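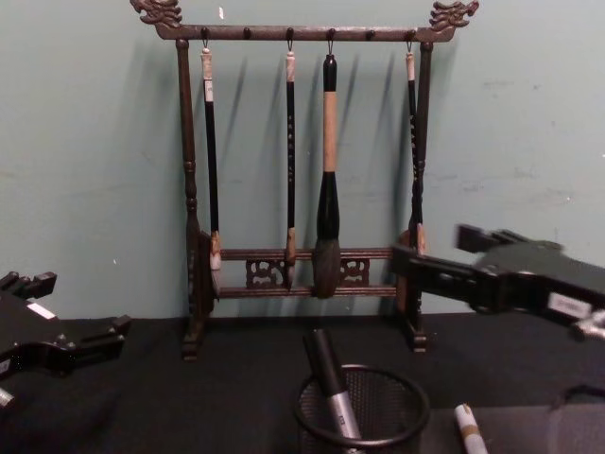

Dastville Lab to Gather 3000 Desk-Tidying Examples

The Pallutov laboratory in Dastville has begun recording 3000 examples of two-armed desk work for a learning system, project lead Anitha Kurup announced Wed 24 October. Operators guide both grippers among markers, a mesh pen cup and a rack of hanging brushes. 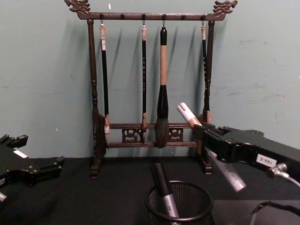

Who may use the recordings?
Partner laboratories at Paulík and Cultley will receive them first, under a shared agreement.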